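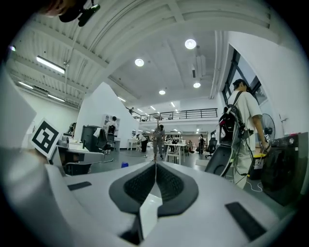 From: Issa Rawashdeh
To: Premport building list
Subject: Re: Lights over the main floor

Replying to the whole list so we only have to do this once.

On the quoted points below, the electrician from Plurden came by at 4 in the afternoon and went through the ceiling with me. The long tubes and the round recessed lights are on separate circuits, so they can be switched independently. The switches by the door were labeled wrong. I have put new labels on them. Left switch is tubes, right switch is recessed. The third one runs the lights upstairs and should stay on while anyone is on the mezzanine.

> From: Darwish
> To: Premport building list
> Subject: Lights over the main floor
>
> Can someone find out which switch does what? I turned off
> the tubes last night and lost the lights upstairs as well.
> Also the desks near the partition get a lot of glare from
> the ceiling after lunch. I have moved my monitor twice.
> Is there any plan to replace the tubes, and what would
> it cost? And can we get a blind on the high window?

Glare: try working with the recessed lights only and see if that is enough. If it isn't, we have two clip-on desk lamps in the supply closet, second shelf. Sign them out on the sheet. Please don't move desks up against the shelving, people need to get to the bins.

Tubes: Plurden quoted 500 dollars to swap the fluorescents for LED tubes, labor included. They would need 14 days to get the parts. The lift is extra if we can't borrow the one from Brimberg. I have asked Brimberg and am waiting to hear. The recessed lights are staying as they are.

Blind: the window is too high for a pull cord, so it would have to be a motorized one or a film on the glass. I would rather do film. I don't have a price yet. If anybody has had film put on a window that size, send me the name of the installer.

One more thing while I'm on the subject. The work on the tubes has to be done with the floor clear below them, so chairs and anything on wheels will need to go under the mezzanine for a morning. I'll send the date when I have it. Please don't hang anything on the railing in the meantime, including coats.

If you object to the 500, write back to the list by the 21st. Otherwise I'll go ahead and order.

Issa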